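최종 업데이트: Sep 26, 2026
Sep 26, 2026 글 선채원(Chae-won Sun), Njoroge Ondieki

3.2 연재 환경과 제작 주기

본 절에서는 온라인 시사만화의 제작 주기가 풍자 대상의 선택에 미치는 영향을 다룬다. 분석 자료는 웹 연재 플랫폼 Zidetus에 게재된 단컷 및 움직이는 만화 2062편이며, 작가 16명의 작품을 포함한다. 지면 만화와 달리 온라인 연재물에는 고정된 마감 시각이 없으므로, 게재 간격은 작가별로 산출하였다. 재게재작과 광고용 작품은 표본에서 제외하였다.

소재 분류는 연구자 두 명이 독립적으로 수행하였다. 분류 항목은 정당, 행정, 사법, 외교, 생활의 다섯 가지로 하였고, 판정이 엇갈린 작품은 합의를 거쳐 재분류하였다. 생활 항목에는 주거, 물가, 쓰레기 처리 등 특정 정치인이 등장하지 않는 소재를 포함하였다. 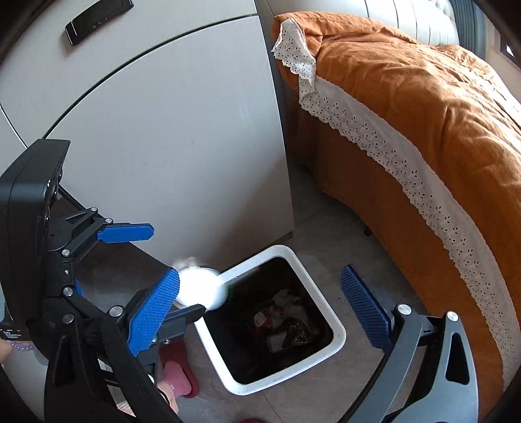

그림 2. 생활 항목의 일상 사물: 타일 바닥 위의 쓰레기통

게재 간격이 짧은 작가군에서는 정당 항목의 비중이 높았고, 간격이 긴 작가군에서는 생활 항목의 비중이 높았다. 움직이는 만화는 음성 녹음과 채색 공정이 추가되어 단컷보다 간격이 길었으며, 인물의 발언을 직접 인용하는 빈도도 낮았다. Postma의 면담 자료에서도 작가들은 속보성 소재를 단컷으로 처리하는 경향을 보였다. 다만 본 표본은 단일 플랫폼에 한정되므로 편집 방침의 영향을 분리하지 못하였다. 독자 반응과 게재 간격의 관계는 3.3절에서 검토한다.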